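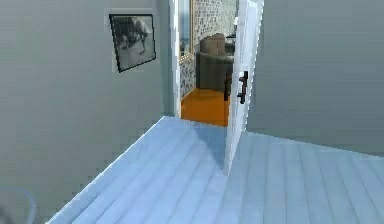 By the Skosix reviews desk | Opinion | May

Grilach sells its home navigation simulator by the seat, at $68 a month, and I think small robot teams should pay it. The rooms are plain. A half-open door, a blue plank floor that turns orange in the next room, and an armchair past the doorway give a planner enough to work on. Edges look jagged, and I don't care much. Corkard's kit has nicer light but ships only 4 floor plans. My complaint is support: it took 13 days to get a reply on a door hinge setting.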